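Project Report: Teaching a Gripper to Fold Cloth
Group Numorley, second-year automation class
Written by Temitope Dauda

1. Introduction

Our group has 3 members. For this project we had to collect demonstrations with a hand-held gripper and use them to train a small folding program. The task we selected was cloth folding on a table. We worked with the Kanaujia toolkit, which our teacher gave to all groups in April. 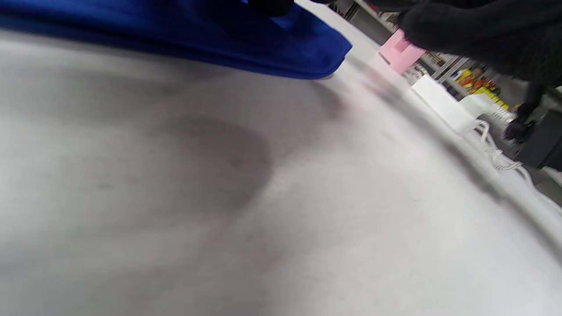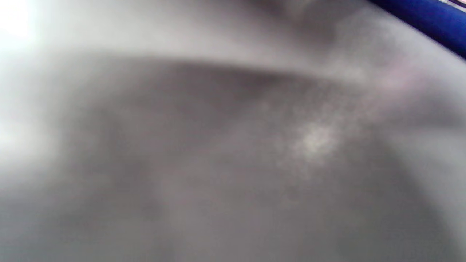
Figures 1 and 2. Gripper camera views from the same place. The blue fabric is at the upper left in Figure 1. Figure 2 is mostly out of focus.

2. Method

One member held the gripper and another wrote the notes. The third member checked every recording on the laptop before it was accepted. We changed the roles after each set, so that everybody could learn all parts of the work. In total we made 28 recordings.

At first we moved too fast. The program Clerport, which we used for sorting the recordings, gives a warning when many views in a row have little detail. We then agreed to move the hand more slowly and to pause for 2 seconds before closing the fingers.

3. Results

We removed 6 recordings from the training set. In most of them, the camera view was blurred for too long and the program could not follow the edge of the cloth. The remaining recordings were enough to train one simple fold. The double fold did not succeed, and we think that it needs more demonstrations than we had time to make.

4. Difficulties

Surfaces of one plain color were hard for the program. It also confused shadows with cloth two times. We tried to correct this in the settings, but the improvement was small.

5. Next steps

We would like to repeat the work with cloths of several colors. We also want to compare our results with those of group Storuvetti, who used the same toolkit for stacking boxes. Their notes on hand speed were very useful to us, and we thank them for sharing these.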